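Fostgate Cup Qualifying: Your Questions, Answered With What Patience We Have Left

Every November the same questions arrive in the league inbox, usually in capital letters. We have collected them here so that you can be annoyed at a web page and leave the inbox to the referees.

How many teams are in the final qualifying round?

There are 8, split into two groups of four. Each team plays the other three in its group twice, home and away. The top two from each group go to the semifinals. The third-placed teams play each other for the last remaining spot, and the fourth-placed teams get their weekends back.

Wait, a last spot in what? The semifinals are already full.

The spot is in next year's Cup. The semifinalists qualify automatically, and the winner of the third-place playoff joins them without having to go through the early rounds. People miss this every year, including, on one occasion, a team that had already won it and had gone home early.

What happens if two teams finish level on points?

We look at goal difference across all group games, then goals scored, then the results between the two teams. If they still can't be separated, they play one more match at a neutral ground. Yes, Bemora counts as neutral. No, it does not become less neutral when it rains and the visiting team dislikes the slope.

Do away goals count double?

They do not. They stopped counting double 7 seasons ago, and we mention it before every playoff. A goal is worth one goal wherever you happen to be standing when it goes in.

Where do I find the table?

On the Standings page. It updates after the referee's report has been filed and checked, which normally means by 9 p.m. on match day. If your team has won and the table doesn't know it yet, please allow the evening to run its course. The table has nothing against you.

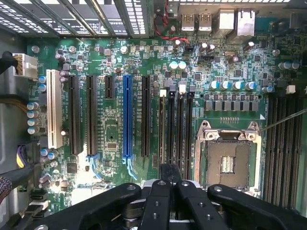
Can I buy a ticket at the gate?

For most group games, yes. The exception is Herath, where the ground holds 894 and the locals treat a home qualifier the way other towns treat a parade. Buy ahead for that one. At Bemora and Cunow you can usually turn up ten minutes before kickoff and still have your choice of places to be cold.

What about the semifinals?

Advance sale only. Each visiting club gets 500 tickets for its own supporters, and whatever it doesn't sell goes back to the home club two days before the game. If you are planning to sit in the wrong end and keep quiet, we wish you luck when your team scores.

My team's game was called off. Is my ticket still good?

It is good for the rescheduled date. If you can't make it, ask for a refund before the new game kicks off. Requests made at halftime, with the score going badly, are read with interest and turned down.

How do yellow cards carry over?

Two yellows in separate group games means a one-match ban. Single yellows are wiped before the semifinals - red cards are not. A ban picked up in the last group game is served in the semifinal, or in the third-place playoff, or in the first match of next season if there is nothing else left to miss.

Why does Cunow always play at home last?

The schedule is drawn at random. We have been over the draw with Cunow's rivals more than once, and with Cunow, who would prefer to play at home first.

Can I bring a drum?

One per supporters' group, and it goes through the side gate with its owner. Air horns stay outside.

Who do I complain to about the referee?

Clubs can file a written report through the Match Reports form within two days of the game. Supporters can complain to whoever is sitting next to them, as is traditional.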